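Kedalley hand-held gripper kit - speaker notes, supplier session, 18/12/2024

Slide 1. Say hello, thank Rania Fakhoury for the slot. I have used the kit since November. I paid the normal price and Kedalley has not seen these notes.

Slide 2. What you get. One gripper, one spare set of fingers, a charger, a printed marker cube, and a license for the Winis software. Price is 3000 for the first kit and 700 for each extra gripper. Shipping took longer than promised. Don't spend time on that unless asked.

Slide 3. How we tested. Ordinary desk jobs in our own office: sticky notes, pens, cups, cable ends. Each job recorded 50 times by 2 people, me and Evangelia Sfakianakis.

Slide 4. What went well. Setup is short. New users were recording on their first morning. Export to our training scripts worked without changes.

Slide 5. What didn't. Paper is the hard one. Thin sheets lying flat on a desk took several tries to pick up - have the retry numbers ready. The wrist gets tired after around half an hour. The manual skips calibration almost completely.

Slide 6. Compare with the Collet kit. Collet is lighter, but you pay for software by the month. Go slowly here, people will want to write it down.

Slide 7. My view: buy one, try it on your own jobs, then decide on more. Leave the picture up during questions.

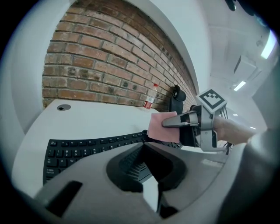 Kirsty Cairns asked whether the spare fingers come with softer tips, as her team handles mostly paper and would not want to pay for another set.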